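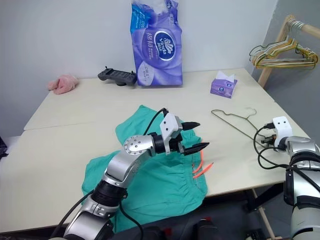

Figure 4. Crumpled garment spread on a table.

Section 4. Steaming clothes on a table

Please read this section also if you have already used the Nindisar steamer with a hanger. On a table the steam goes into the cloth and stays there, so the way of working is a little different.

4.1 Preparing the table

1. Choose a table which can tolerate heat and moisture. Varnished wood can get white spots.
2. Put a folded cotton towel or the Prondon mat on the table. The gray side of the mat must be down.
3. Lay the garment on the towel or mat. Open all buttons and zippers and empty the pockets.
4. Read the care label. If the label shows a crossed iron, do not steam the garment.

Note: New clothes in dark or strong colors can lose some dye with the first steaming. Try first on the inside of a seam and press a white cloth on the place. If color comes on the white cloth, wash the garment separately before you continue.

4.2 Filling the tank

1. Pull the plug out of the wall socket.
2. Turn the tank to the left and take it off.
3. Fill in clean cold water up to the line MAX. The tank holds 300 ml.
4. Close the rubber lid – you should feel it click on both sides.
5. Put the tank back and turn it to the right until it stops.

Caution: Do not add perfume, starch, vinegar or softener to the water. Damage from such additions is not covered by the warranty.

4.3 Steaming

1. Put the plug in the socket and set the switch to position 2. Position 1 is for silk and thin synthetics.
2. Wait until the lamp stops to blink.
3. Hold the steamer over the sink and press the trigger for 8 seconds. The first steam can contain drops.
4. Pull the cloth flat with your free hand, but keep this hand well away from the steam plate.
5. Move the plate slowly over the cloth, from the middle to the hem. Do not press hard.
6. For collars and cuffs, steam the inner side first and then the outer side.
7. Let the garment lie until it is cool. If you fold it warm, the wrinkles come back.

WARNING: Never steam a garment while somebody is wearing it. Steam can burn the skin also through thick cloth.

Note: Knitted clothes must not be pulled. Hold the plate a small distance above the knit and let only the steam touch it. Afterwards, bring the garment back in shape with flat hands.

4.4 If the cloth gets wet spots

The steamer was probably tilted too much, or the lamp was still blinking. Release the trigger, hold the steamer upright and wait for the lamp. Wet spots of clean water usually disappear when the cloth dries. If the spots are brown, there is lime in the steamer – see Section 6, Descaling.

4.5 After use

1. Set the switch to 0 and pull out the plug.
2. Let the steamer cool on its stand. Do not lay it on the mat.
3. Empty the tank and leave the lid open overnight.

The replacement mat has the order number 432 and can be ordered with the card at the end of this manual.

Text of this section: Aileen Barredo. Revised September 29, 2024.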